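Notes on wallpaper, contact paper and hard floors. Mostly stuff I've learned the slow way. Adding to it as I go, last went through it in July.

**Wallpaper, cleaning**

Dry first. Always dry first. Soft brush or a clean microfiber, top to bottom. Wet cloth on dusty paper = gray smears you'll be chasing all afternoon.

Then barely damp, one drop of dish soap in a bowl of lukewarm water. Wring the cloth till nothing drips. Test behind a door or low in a corner and wait till it dries before you decide. Small prints hide a lot – plain papers hide nothing.

Grease spots: cornstarch, pat on, leave an hour, brush off. Repeat. Don't rub.

Crayon: a pencil eraser before anything else. Works on vinyl coated paper, so-so on the uncoated kind.
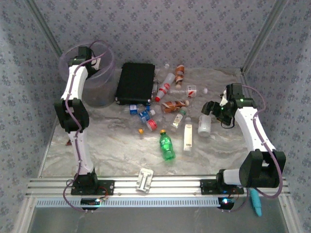 *Small floral on the walls, marble pattern underneath.*

**Corners**

Never wrap one full strip around an inside corner. It pulls away once the heat comes on. Cut it so a half inch goes round, then start the next peice over the top of that. Plumb line again after every corner, walls are not straight, mine are off by a lot.

Lifting seam: seam paste on a small artist's brush, press, wipe the squeeze-out right away with a damp sponge. Roller lightly. Press hard and you push all the paste out.

Bubbles – slit with a new blade along a line in the print, paste in with a syringe, flatten. New blade. An old one tears.

**Speckled and stone-look floors**

Terrazzo, flecked vinyl, flecked tile. Different materials so check what you've got before pouring anything on it. Vinegar is fine on a lot of vinyl and ceramic, but it'll etch real terrazzo and marble. pH neutral cleaner if you don't know.

Sweep twice. Grit does the scratching, and you can't see it on a speckled floor till the light's low.

Two buckets, one for soap and one for rinse. Change the rinse when it goes cloudy.
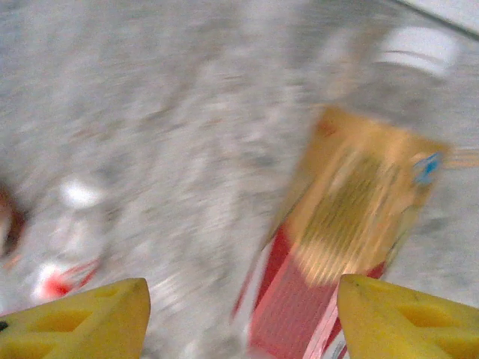 Bujar Softić wrote in that two buckets is overkill for a small kitchen, and that a spray bottle and a flat mop with spare pads does the same job in half the time. Just swap the pad when it's dirty. He did 40 square feet of hall that way before breakfast on a Thursday and says there wasn't a streak on it.

OK, fair. Flat mop for small rooms then. I'd still do buckets for the big floor.

**Marble-look contact paper**

Good for shelf liners, drawer bottoms, a tired table top. Not next to the stove.

- Degrease the surface, let it dry all the way.
- Cut 2 inches over on every side.
- Peel a hand's width of backing, stick, smooth, peel some more. Do not peel the whole sheet. I did once. Had to throw it out.
- Old gift card wrapped in a sock makes a decent squeegee.
- Hair dryer on low for curved edges.

Veins won't line up at a seam whatever you do, so put the seam toward the back.

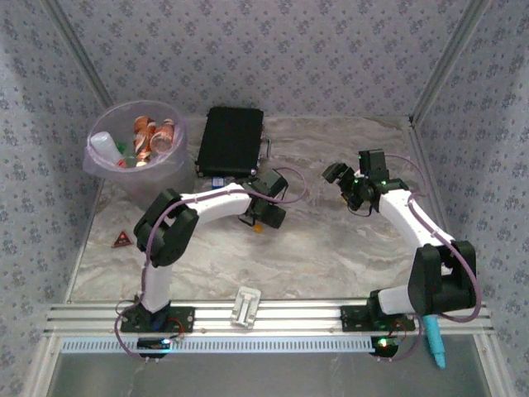 Taking it off again: hair dryer, warm one corner, pull slow and flat back on itself. Leftover glue comes up with cooking oil on a paper towel, ten minutes, then dish soap to get the oil off. Rubbing alcohol is quicker but it dulls some varnishes, so test it somewhere hidden.

Cuts and knife marks in it can't be fixed. Patch with an offcut, follow a vein with the scissors and it hardly shows. Erlinda Galang's trick, works great.

**Clear plastic bins and bowls**

Cloudy from the dishwasher – soak in half white vinegar half warm water, 15 minutes, rinse. If they're still cloudy it's scratches and thats that.

Sticker residue: same oil trick.

Smell: baking soda paste overnight, lid off.

Stack them with a paper towel between so they dont lock together. If they're stuck already, cold water in the top one, warm round the bottom one, twist.

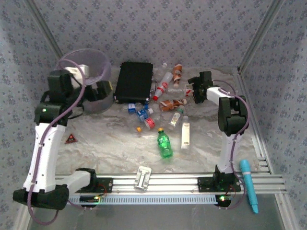
**Can I put new wallpaper straight over the old?**

Sometimes. If it's one layer, flat, stuck tight and not vinyl, prime it and go ahead. Vinyl has to come off, and so does anything with a raised pattern, it'll show through. Pull at a seam with a fingernail, if it comes up easy then strip the wall.

Still to add: steamers, ceiling edges, what to do behind radiators.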